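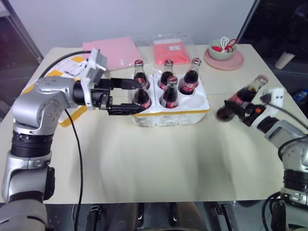 Stusavero's warehouse lead wants to know whether we could just wrap each bottle in paper and skip the molded foam altogether. It would be cheaper and he has rolls of the stuff sitting there already. Fair question, and I got it again on our last call, so let me start this report with it!

My short answer is not yet. Paper was fine on the bench (we tried two kinds, plain brown and the crinkly honeycomb one), but it took forever, and people wrap differently at four in the afternoon than they do at nine in the morning. With the six-slot foam holder you drop a bottle in and it sits where it should. We've been using glass Coca-Cola bottles for all the fit checks, partly so that everybody is working with the same shape. I'd like to keep the paper idea open for the smaller gift packs, though, and I've left a little money for it.

So, where are we? Since the July report we've packed 483 holders for the Zilham trial and shipped them out in batches. We had 114 bottles come back to us for checking, which was more unpacking than I'd bargained for (my office still has foam crumbs in the carpet). Most of the damage we found was scuffing on the labels. The breakages were nearly all in boxes where the holder had been put in sideways, and that's really a carton problem. Podska is cutting us a slightly narrower carton so the holder only goes in one way. I've seen the drawing and it looks good, but I haven't had a sample in my hands yet.

The slots are the other thing. They're snug, and I like snug, but the first bottles in are easier than the last one, when there's glass on either side and not much room for your fingers. I've asked Konstantinidis for a version with a bit more space between the two rows. They'd rather not change the mold for fewer than 1,000 pieces, so we need to decide that together before I sign anything. My vote is yes, for what it's worth!

On the money side, we've spent 70 percent of the grant. The foam came in under what I'd guessed and freight came in over, and they more or less cancel out. The spreadsheet is attached and I've marked the freight lines so you can find them quickly.

Next up: carton samples from Podska, a second round with Zilham, and a proper written packing sheet for new people (right now it's one page with my handwriting all over it). Could you let me know about the mold order by the time we talk next?

28 Dec 2022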